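Two-arm cell drops the sheet on handover - left gripper or right?
Bench Cells and Small Arms > Setup and Maintenance
15 replies

tapered_shim wrote:
Looking for advice on a two-arm cell I look after at Naddale. It handles single printed sheets: the left arm takes a sheet by its side, the right arm comes up and takes the lower end, then left lets go and right carries it to the stand. Parallel grippers on both, a small camera on each wrist, everything inside an aluminum profile booth with a stone counter.

It ran fine from September until we changed the finger pads. Since then I get drops, always at the handover. I ran 100 cycles yesterday with the new pads and lost 15. Before the change I was losing 2 in the same number. The sheets are ordinary flyers, printed on thin stock.

What I have done so far:
Zeroed both grippers with the fingers closed on nothing.
Cleaned the pads with alcohol and let them dry.
Slowed the right arm for the last part of the approach.
Checked the bolts on both gripper mounts. None loose.

Any ideas before I put the old pads back?

mudlark_6 wrote:
Which pads came off and which went on? And did you re-teach the handover pose after the swap? New pads are hardly ever the same thickness as worn ones.

tapered_shim wrote:
Old ones were the smooth gray rubber that shipped with the grippers, worn thin in the middle. New ones are ribbed, from the Skonberg kit. I did not re-teach. I changed the closed width in the config and left the poses alone.

mudlark_6 wrote:
Then that is where I would start. If the pads are thicker and the finger centers are even a little off from each other, the two grippers are pulling the sheet into an S every time the second one closes. Stiff card would slide and sort itself out. Thin paper bends, stores that up, and when left opens it springs.

Can you post what the right wrist camera sees with both grippers closed?

tapered_shim wrote:
Paused it with both closed. Right wrist view:

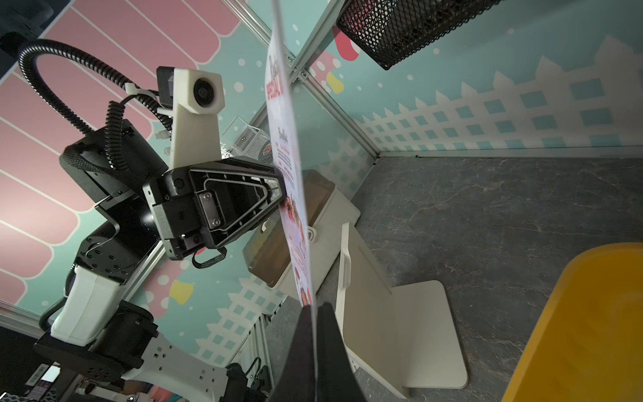 Handover hold, left gripper on the side of the sheet, right fingers on the lower end.

You can see the bend between the two. I had been putting that down to the paper.

okta_bench wrote:
Some of it will be the paper. A sheet that tall held at one side and the bottom is going to curve whatever you do. I run menus and leaflets through a similar setup and mine has never hung flat. I would not chase the curve.

What I would look at is the grip force on the left. If left is squeezing harder than right, then at release the sheet follows the left finger out. That looks exactly like a drop at handover and you can re-teach poses all week without touching it.

mudlark_6 wrote:
I disagree about not chasing it. A curve from hanging is one thing, a twist from two grippers that don't agree is another, and one still won't tell you which. Easy to test though. Close left only, pause, look at the sheet. Close right, pause, look again. If the paper moves when right closes, the poses are off. If it stays put, okta is right and it's force or pad.

halfturn wrote:
Not your question, but check that coiled cable while you are in there. It makes a big loop next to the left arm before it goes into the joints. On ours the loop was about that size and it dragged on the wrist at one end of the travel. Not enough to fault, enough to pull the tip off by a hair. We moved the tie point up the arm and took the slack out of the lower half.

Also put a second cable tie on the camera bracket. I see one. Our brackets are printed too and a single tie let the cable work back and forth until the connector went.

tapered_shim wrote:
The cable has been like that from the start, so I doubt it explains a change that came in with the pads. Will add the tie.

halfturn wrote:
Coiled cable relaxes over time, so "like that from the start" may not hold. But fair enough, do the pads first.

tapered_shim wrote:
Did the test mudlark described, ten sheets. On eight of them the paper moved when the right gripper closed, always toward the left arm's side. On the other two I could not see any movement.

Measured the pads with calipers as well. The ribbed ones are thicker than the gray ones, and they are not equal. One finger on the right gripper has a pad noticeably thicker than its partner. Looks like I mixed two sizes out of the kit.

mudlark_6 wrote:
There you go. Unequal pads on one gripper put the closing line off center, and no closed width setting will fix that, because the width is right and the center is wrong. Match the pads, then re-teach.

okta_bench wrote:
Agreed on matching the pads. I still say look at the force afterward. Ribbed pads on thin paper are a poor choice in my view. The ribs hold on a few lines and the sheet can pivot between them. I went back to smooth for anything thinner than card.

prell_nightshift wrote:
We run ribbed pads on paper at Prellness with no trouble, for what it's worth. The trick is to have the ribs run across the direction the sheet gets pulled. Mounted the other way they work like rails and the paper slides right along them. Check which way yours are facing before you give up on them.

okta_bench wrote:
What thickness of paper?

prell_nightshift wrote:
Copier paper mostly, some glossy. The glossy does drop more often, I will give you that.

tapered_shim wrote:
Update, 21st April. Order of work, in case someone finds this later with the same problem.

1. Powered down both arms and locked out. Took all four pads off and cleaned the old adhesive off the fingers. There was a ridge of it on one right finger, which did not help.

2. Sorted the remaining pads by thickness with the calipers and fitted a matched set, ribs across the pull.

3. Closed each gripper on a feeler gauge and checked that both fingers touched at the same time. The left was fine. The right needed the finger screws loosened and reset.

4. Re-zeroed both grippers. Put the closed width in again from scratch instead of editing the old number.

5. Re-taught the handover. I put a sheet in the left gripper, jogged the right gripper in with fingers open until the paper sat in the middle of the gap, closed slowly, and watched for movement. Took four tries to get it so the sheet stayed still.

6. Lowered the left force one step so it is the same as the right.

7. Second tie on the camera bracket, and moved the tie point for the coiled cable.

Then ran 48 cycles. One drop, and that was a sheet that went in with a folded corner. The paper still curves between the grippers, so okta was right about that part, but it no longer moves when the right one closes.

mudlark_6 wrote:
Good result. I would have changed the force on its own and run it again first, so you knew which one did it. You did three or four things at once.

tapered_shim wrote:
True. I needed the cell running by the afternoon. If the drops come back I will go one at a time.

halfturn wrote:
Glad you moved the cable. Watch it for a few shifts with the arm at full reach. If the new tie point is too high it will go tight out there.

kirmizi_fan wrote:
Does anyone keep the pad thickness in a log? We use a Kırmızıgül controller and there is a notes field on each tool. I put the pad type, the caliper reading and the date in there whenever one is changed. It has saved me from this same mix-up at least once.

okta_bench wrote:
I write it on masking tape on the back of the gripper. Same idea.

prell_nightshift wrote:
Tape falls off ours. We use the notes field, but you have to export the notes separately or an update wipes them. Found that out the hard way.

tapered_shim wrote:
Ours has no notes field that I can find, so it will be a sheet of paper in the cabinet door. Readings for all four pads are on it as of today. I am going to measure them again after a couple of weeks and see how fast the ribs wear. Will post the numbers if they are any use to anyone.

mudlark_6 wrote:
Please do. Measure at the tip and at the back of the pad, not only the middle. The tips go first on mine.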